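Automation in Small Retail: Handout 6
Notes on the demonstration visit, June 2025

Read these notes before the seminar. They cover the visit to the Brata demonstration room and replace the slides for that week. If you missed the visit, you can still do the written task at the end, but please borrow somebody's layout sketch first.

1. Purpose of the visit

In February we looked at large warehouse systems, where the goods come in standard boxes and the shelves are built to suit the machine. A shop counter is a different sort of problem. The goods are mixed, the packaging is soft or shiny or both, and the fittings were chosen to attract customers. Zoia Fedoruk, who runs the demonstrations at Brata, set up a snack counter with a pair of robot arms so that we could look at that problem at close range.

2. The layout

The arms are mounted at the back of the table and reach forward over it. Each ends in a two-finger gripper. The goods stand on ordinary shop fittings: a clear stepped display, trays, baskets and a rack for bottles. The cream tray is kept for made-up orders.

The stepped display gave rise to most of the discussion. Clear acrylic is hard for a depth camera, because the sensor may report the surface beneath a shelf, or a reflection, where the shelf edge ought to be. The items on it also lie at different angles. Chocolate bars, small boxes and round canisters on their sides each need a different approach from the fingers.
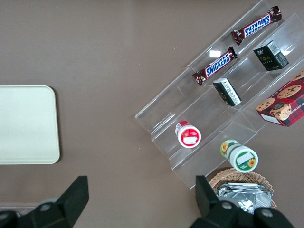 Does the robot need to be told where every item is beforehand?
It is given the rough position of each fitting, and the position of the single item is worked out from the cameras at the time of the pick. If a bar has slid along its shelf, the plan is made again from the new view. If a whole stand has been moved, an operator has to update the layout.

3. Gripping soft goods

Hnat Yatsenko took the session on gripping. The points to have in your notes are these.

A rigid box can be held with more force than it strictly needs and nothing much happens. A sandwich can't. Too little force and it slips inside the wrap, too much and the bread is crushed and the filling comes out at the end.

Film wrap is a difficulty of its own. Loose folds move when touched, and they shine, so the outline that the camera finds may be the outline of the wrap and not of the food.

Two fingers touch only a small area. The choice of where to grip matters more than it would with a hand, which can shift its hold without letting go.

Lowering is treated as a separate stage from carrying. The arm comes in over the basket, slows, and goes down before the fingers open. Dropping from a height would save time, and Yatsenko was asked about this by several of you. His view was that customers judge a counter by how the food is handled, so the slower movement stays.

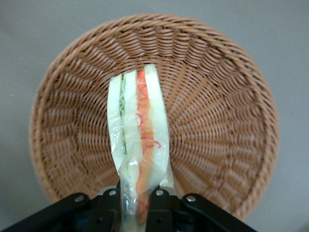
Fig. 2. Wrapped sandwich held between the gripper fingers over the wicker basket.

4. Records and figures

The control software is called Fevum. It keeps a log line for each attempted pick, with the item type, the grip width and the outcome as marked by the operator. The log extract for this course contains 2,037 attempts, of which 1,397 are soft or film-wrapped goods. There are 36 item types in the list, though only part of the list was out on the table for us.

Be careful with the outcome column. It is filled in by a person, and two operators may not agree on what counts as a damaged sandwich. Svitlana Skoryk has gone through the extract and put a query mark against the doubtful lines – leave these in for your first count and take them out for your second.

5. Two arms at one table

With two arms the question is who may be where. Brata divides the table into zones, and an arm has to claim a zone before entering it. This is simple and safe, but one arm may spend a good deal of time waiting. The other method is to plan both movements together, so that the arms can pass close to each other. It needs more computing and is harder to check.
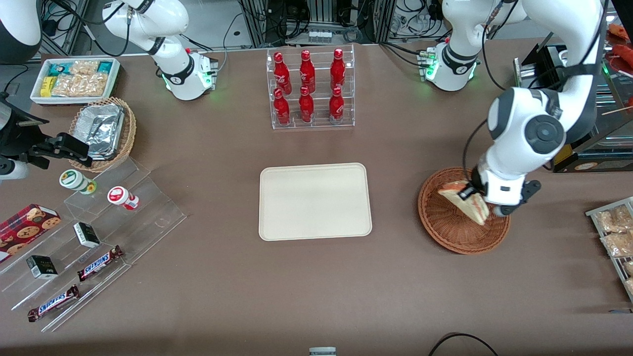
Zones also depend on how the goods are set out. If the items most often ordered together all stand on one side, one arm does nearly all the work. Itsuki Minami made this point during questions and suggested sorting the counter by order history instead of by type of food. Fedoruk replied that a shopkeeper would want the drinks together whatever the robot preferred. We will come back to this in the seminar.

6. Written task

Draw the table from above, marking the reach of each arm as you would estimate it. Choose 10 item types from the list and place them so that both arms have a fair share of the work. State what you have assumed about the orders. Then write one page on which of your items you would expect to fail most often, using the log extract as evidence.

Background reading is the Tshabalala chapter on shared workspaces, sections 1 and 2 only. Hand in your work to Hanna Hrynyshyn before the seminar, on paper, with the sketch attached.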